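Uldis Lill
6 Dec 2024

4.2 Captaincy and late-game decisions

We coded 727 timeouts called by team captains in the Conneely amateur football league. Calls made with under 4 minutes left were treated as a separate class — they differ in both length and purpose. Inter-rater agreement was checked on a subset of 300 calls.

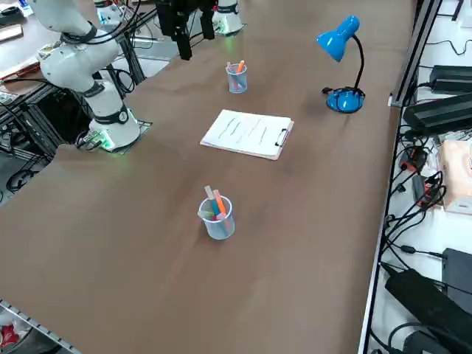

Figure 2. Table with office items and a white robot arm.

Lill objected that a captain who calls the timeout is often relaying the bench, and asked that such calls be dropped. We kept them and added a source variable. Removing the 15 disputed calls did not change the sign of any coefficient in Table 3.

Contact: Cedbridge Sports Research Group | Back to top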